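Tuesday, December 6, 2022

Wallpaper paste trials, cont. Third batch of the Skokent powder, mixed at 200 g to the bucket same as in July. Lumpy again. Sieved it, let it stand over lunch, much better. Why do I keep skipping the standing time.

Test strips so far:
Rainer lining paper, fine, no bubbles.
Dulldale floral, edges lifting on both seams.
Vindlow heavy vinyl, slid all over the place, had to rehang twice.

Think the Dulldale needs a longer soak. Five minutes on the packet is nonsense for that weight of paper. Trying ten, folded paste to paste, then

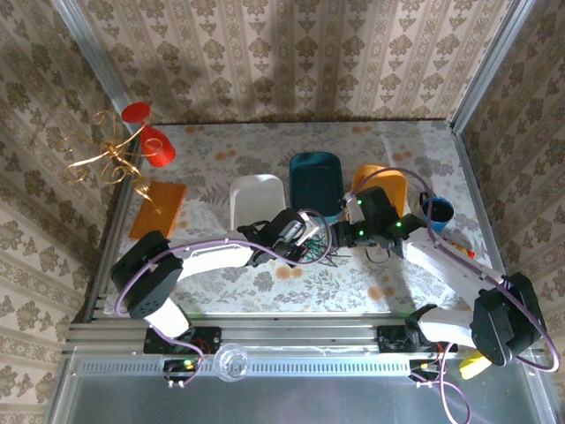

straight up with the soft brush and no roller. Roller squeezes too much out at the seam. Also the size coat on the left hand board was patchy, my fault, so don't read much into strip 4 untill it's redone.

Pattern match: the drop on the Dulldale doesn't agree with the label. Measured it off two rolls, both the same, both short. Emailed the shop. If they want the rolls back they'll have to take the cut one too.

Stock: 106 feet of lining left, one roll vinyl, plenty of paste. Blades low. Somebody order blades pls.

To do tomorrow
1. Peel test on strips 1 to 3, pull slow, from the bottom corner.
2. Re-size left board, leave overnight, heater OFF. It dried too fast last time and crazed.
3. Write up soak times before I forget them. Plain white-and-gray botanical goes in the same table as the florals.

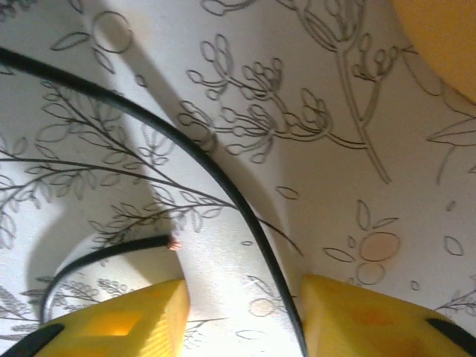
4. Wash the brushes properly, there's old paste in the big one.
5. Ring about the short drop if no answer by noon.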